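August, 9:40 pm
by retetti_reads

Okay, the Reswood library book sale, a thread. I came for one cookbook and left with $77 less!

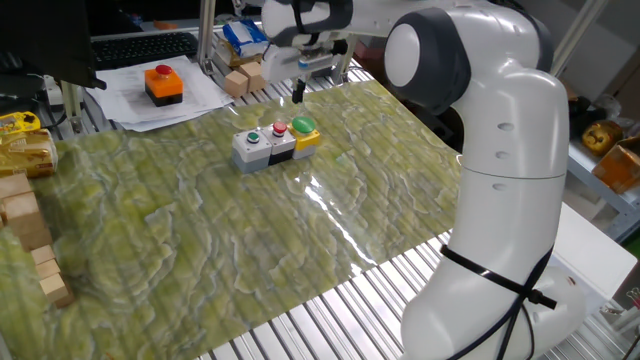
Green marbled mat, big shine.

The mystery table had almost 340 paperbacks and I pawed through every single one (my poor knees).

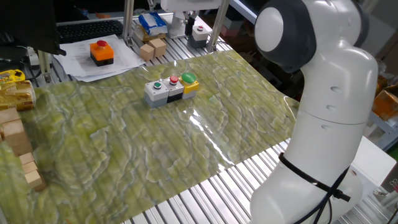 Vornisow: they put out fresh boxes after lunch, go back!

Ugh, now I have to. I still need the second Charbonneau book, the one with the lighthouse, 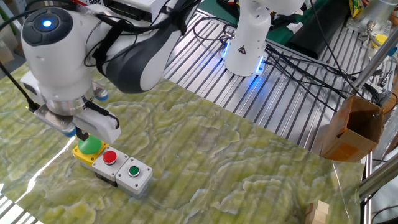

and I'm 147 pages into the first and already worried about the dog.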